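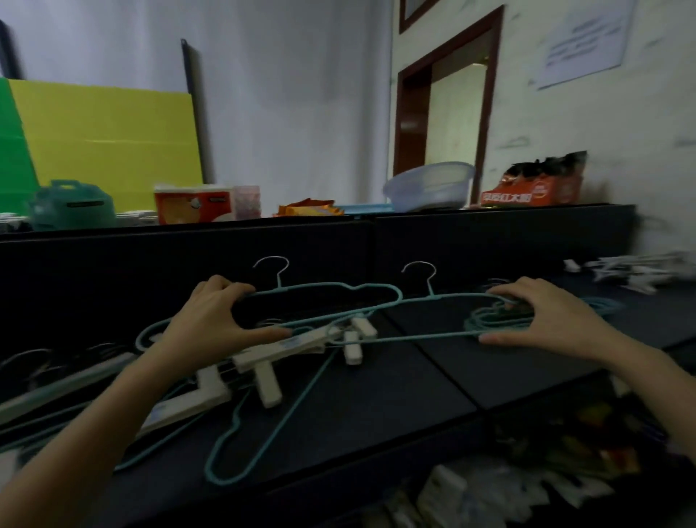
Most planning software for robot arms begins with a list of objects. A camera looks at the table, a detector decides what is on it, and each item gets a box, a mask and a pose. The planner takes the list and works out what to pick first. I have written three systems like that and I think the list is the wrong place to start for a large share of household work. Clothes hangers show the problem better than anything else I know. In a heap of teal wire hangers with white clip hangers mixed in, one wire passes over another, disappears under a third, and comes out somewhere else. A person takes one hanger by the top bar and another by its side and starts to separate them. At that point a detector is still trying to decide how many hangers there are.

My argument is that the software should spend less effort on naming objects and more on what is holding on to what. A count can wait until the heap is smaller.

What the list leaves out

At Gisbridge I worked on a picker for a dry cleaning plant. It was called Wimer, and its perception was good by the standards we used. We had 3000 labeled images of hangers in bins, and the masks looked clean in every slide we showed the customer. The arm still failed on bins that the slides would have called solved. It would close on a hanger with a high confidence score, lift, and bring up four others. The score said the thing in the jaws was a hanger, which was true, and it had no opinion on whether the hanger was free to move.

We tried to fix this with more labels. Gøran Skjelbred, who ran the test cell, asked for a second kind of label that marked each crossing and which wire was on top. It took one person most of December to do 278 images. Those images did more for the success rate than the previous two rounds of ordinary masks. The crossing labels were slow and dull to make, and we had to build our own tool for them, because the one we paid for could only draw polygons. A polygon is a poor description of a wire that goes under another wire.

I bring up the tool on purpose. Teams label what their tool makes easy, and the planner ends up thinking in the same terms. If the annotation screen offers boxes, the robot will have a world made of boxes.

The list does work once the tangle is gone. Lay clip hangers side by side with the hooks pointing one way and the bars parallel, and the usual method is fine, even where they overlap a little. A printed mark on the bar helps too, as it tells you which way round the thing is.

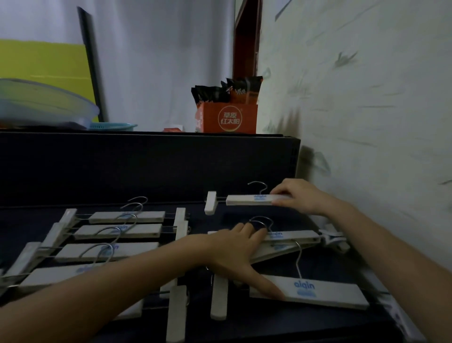

Two arms should share one plan

The second habit I would like to see go is treating a second arm as extra capacity. Many two-arm cells run a pair of single-arm planners with a rule to stop them colliding. Each arm gets its own target from the list. The benchmark number goes up, and the demo looks busy.

That division makes little sense in a tangle. One hand often needs to press down on a bar at the front of the pile so the other can lift a different one a short way. The pressing hand picks nothing and would score zero on a chart of items per minute. Take it away and the lift can drag the rest of the pile along. A planner needs "hold this still" as an action with the same standing as "pick this up," and it needs to be able to choose it for one arm because of what the other arm is about to do.

There is a fair objection. Joint planning for two arms is slow, and holding actions make the search bigger. On the Rewi controller, which I still maintain, a full joint search over a messy bin took around 700 milliseconds on a good day and far longer on a bad one. People who run production lines are right to dislike that. My answer is to plan less far. We cut the search to a single small motion, then looked again. A small lift with a fresh look after it costs little, and the new view often settles a question that no amount of computing on the old view could.

Feedback from the wrist matters here as well. If a hanger is caught, the force rises early in the lift. Plenty of code reads that signal only as a fault and stops the arm. It should go back to the perception side as evidence that two wires are linked. 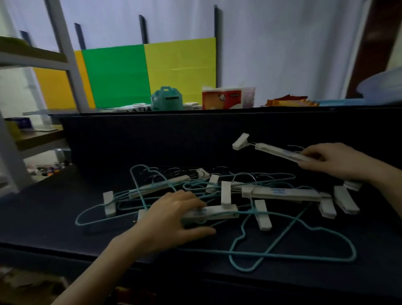

What I would ask for

I would change four things in most of the stacks I have seen.

1. Let the perception module say "these are connected and I can't tell how." A forced guess is worse for the planner than an honest gap.
2. Store contact and crossing as data the planner can read, next to pose.
3. Score a two-arm system on whether the item came away alone, and drop items per minute until that number is decent.
4. Test on loose parts too. Clips lying among the wires are small and easy to miss, and a bin of clean, whole hangers won't tell you much.

None of it needs a larger model. The Pidley group, where I consult now, has 6 people and one shared workstation, and they had the first two items running by a Sunday night. The third was harder, as it meant showing the customer a lower number than the month before.

I don't claim hangers are an important market. Cables, garden hoses, necklaces and coat straps all behave in similar ways, though, and a home is full of them. A robot that can only work from a list will have to wait for somebody to tidy up first.

Related
Why our gripper logs are longer than our code
The trouble with polygon labels
Replanning often, planning less
Force limits are also sensor readings

Get new essays by email. We send one message a month, and you can unsubscribe at any time.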